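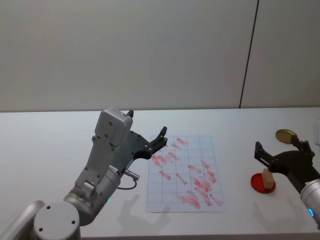
Monday, June

Adhesive notebook, bench 2. Continued from the peel series.

Goal for the week: decide whether the Penach wood glue can replace Sang in the veneer jobs. Sang sets faster but leaves a hard line that chips at the edge when trimmed. Penach is softer when set and trims clean, but the first batch of test strips crept under load. Want to know if the creep is the glue or the way we spread it.

8:40. Mixed nothing yet. Checked the strips clamped on Friday. All came out of the press flat except the two at the outer end, which have a slight cup across the grain. Same two positions as last time. Suspect the press plate, will put a straightedge on it before blaming the glue.

9:15. Straightedge on the plate. Light shows under it at the outer corner. Shimmed with one layer of card and rechecked, gap closed. Earlier results from those two positions should be marked doubtful in the table. I have put a pencil cross next to them and left the values in.

Spread. The notched spreader leaves ridges that the thin veneer can't flatten at low clamp pressure. Switched to the foam roller for today's set. Roller soaks up a lot of glue at the start, so the first strip always runs starved. Roll out on scrap first, then go to the test pieces.

10:30. New set laid up, 11 strips, all maple veneer on birch ply from the same sheet. Grain parallel to the long side on every strip. Glue from the Penach tub opened last week. There was a skin on top, which I lifted off whole before stirring. Sheet offcuts are in the rack behind the drum sander, labeled, please don't use them for glue-ups until this is finished.

Open time. Left one strip uncovered for 3 minutes before closing and it still wet the veneer fully when I peeled it back. Left another for much longer (did not time it, phone rang) and it had gone tacky and would not transfer. Repeat this properly with the clock. The sheet that came with the tub gives an open time for spruce only, which is no use to us.

Creep rig. Dead weight on a hanger, strip held vertical in the vise, scribe line across the joint, read with the loupe. Weight is 700 g including the hanger. I had been leaving the hanger out of the total, so the older entries read low by that amount. Corrected on the sheet taped inside the cabinet door, not in this book. Hook the hanger on gently. Dropping it on counts as an impact and the reading is then worthless.

11:50. Pulled the Friday strips that were not cupped and hung the first pair, one Sang, one Penach. Scribe lines sharp on both. Radiator under the window is off for the summer, so the bench temperature should stay closer to steady than it did in the spring runs. Logger is running on the shelf over the vise.

Lunch.

1:20. Sang: no visible shift at the line. Penach: line has opened by a hair, less than one loupe division. Won't write a number for it. Same glue with the notched spreader had already moved a full division by this time, so thickness of the glue line is at least part of it.

Sectioned one notched strip and one rolled strip on the fine saw and polished the ends. Rolled joint is thin and even. Notched joint is thick in bands that match the notch spacing. Both sections are in the small parts drawer in a coin envelope, job 879.

2:45. Supplies. Ato can send the maple in wider sheets but wants a full pack ordered. Not needed before the series ends. Radarent has the larger press free for the last week of the month; asked them to hold it and to confirm that the plates have been ground. If the plates are no better than ours there is no point in paying for it.

Edge trim. Ran the spare strips over the router table with the flush bit. Penach trimmed clean on all edges. Sang chipped on the exit end again, and again only on the long-grain side. A backing block fixed most of that. Should have tried the block months ago. It weakens the case for changing glue at all.

4:10. Second reading. Sang unchanged. Penach the same as at 1:20 as far as I can tell, so it may have taken up its slack and stopped. Leave both hanging overnight. Rag is on the floor under the hangers in case one lets go.

To do:
Repeat open time with the clock, both glues.
Flip the press plate and see if the low corner moves with it.
Recut the scribe line on the spare Penach strip, it wandered.
Order foam roller sleeves, last one is on the handle now.
Copy the corrected weights from the cabinet door into this book.
Ask finishing whether the softer glue line shows through under oil.

Press opened to air at 4:40, new set stays clamped until morning.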